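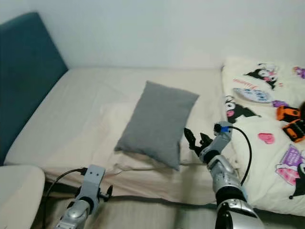 Bedding is one of the few things in a home that gets arranged every day and is hardly ever thought of as arranged, and it took us a good while to see how much of our material on tidying was material about beds. When we asked the 52 households in the Mernidstead study to tell us which surface in the home they tidied most often, many began with the kitchen counter, talked about it kindly and at length, and then drifted back to the bedroom. By "loose items" we mean whatever rests on the mattress without being fitted to it, tucked under it or spread across the whole of it. A gray cushion set down at an angle on a pale fitted sheet is a loose item in this sense, and so, for as long as it stays bunched against the wall, is a printed white duvet. The fitted sheet is not, however creased it may be along its front edge, and neither is the headboard.

We separate loose items from layers for a practical reason. People talk about layers as work (washing, stretching the corners, finding the pair that matches) and about loose items as something closer to company. One household in the Trustholm part of the sample kept a tidying diary of 200 entries, and the words used for the duvet and the pillows were so much fonder than the words used for the sheet that we went back and read the earlier diaries again with this in mind. We are glad we did, although it put the coding back by several weeks.

### 3.2 Where the loose items come to rest

Most published advice on making a bed supposes a finished state, with the duvet drawn up flat and the pillows squared against the headboard. Our participants knew this picture very well and could describe it in detail, down to which way the open end of the cover ought to face. What they did on an ordinary morning was looser, and a good deal more personal. We came to call the commonest pattern a "parked" bed – the duvet pushed to one side in a heap, the sheet left bare in the middle, and a pillow or cushion put down somewhere on the bare part. Figure 1 shows the arrangement.

**Figure 1.** A parked bed. The duvet lies to the right and the gray pillow rests diagonally on the exposed sheet, with the teal headboard at the left.

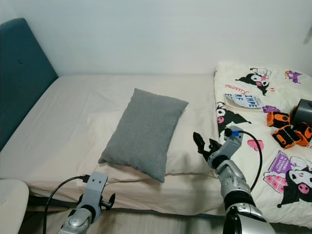 *This page was last changed on February 24, 2022.*

Several features of Figure 1 recur in the written accounts, and we would ask the reader to be patient while we go through them, as the later sections lean on them rather heavily. The first is the diagonal. Participants told us that a pillow put down straight looks as though somebody has decided where it belongs, while one lying aslant is still waiting for its place. We had not expected people to hold views on this, but they did, and they held them cheerfully.

The second feature is the print. On the duvet in the figure the name "Kuromi" runs in red script below a character in black, and a second character lies further down the cloth. Covers of this kind gave our participants a ready-made way of talking about direction. They would say that a character ought to be "the right way up" or "looking out," and a cover with no picture on it was far more often put on sideways and left like that until the next wash. We used the Khoo scheme for recording orientation, with one change: where a duvet was bunched, we recorded only the part of the print that could still be made out.

The third feature is the small flat thing that ends up on the bedding. In Figure 1 it is a pale booklet or card with dark blue lettering. Diaries mention letters, combs, homework and a recipe, and the mentions are nearly always in passing, on the way to some other complaint. We did not count these as loose items in the main analysis, though a case could be made for it, and we return to that case in Section 5.

Texture deserves a word too. Plain gray fabric with a fine speckle has no up or down to speak of, so pieces made from it can be turned over or swung around without anyone feeling that they have been put wrong. What does get noticed at close range is the seam or fold, which participants told us they felt for with their fingers before deciding which edge should face the headboard.
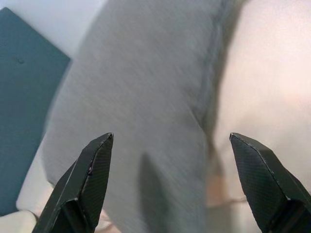
### 3.3 Coding the accounts

The Mernidstead and Trustholm accounts were coded together, using the Polaren word list with our own additions for bedding. We drew 400 passages in which a loose item was named and marked each one for position, direction and the feeling expressed, if there was one. Passages collected in October were kept as a separate group, as this was the month when many households changed to a heavier duvet and wrote about it with unusual energy. Where a passage named both a cushion and a pillow and we could not tell which was meant, we coded it under "pillow or cushion" and left the matter there.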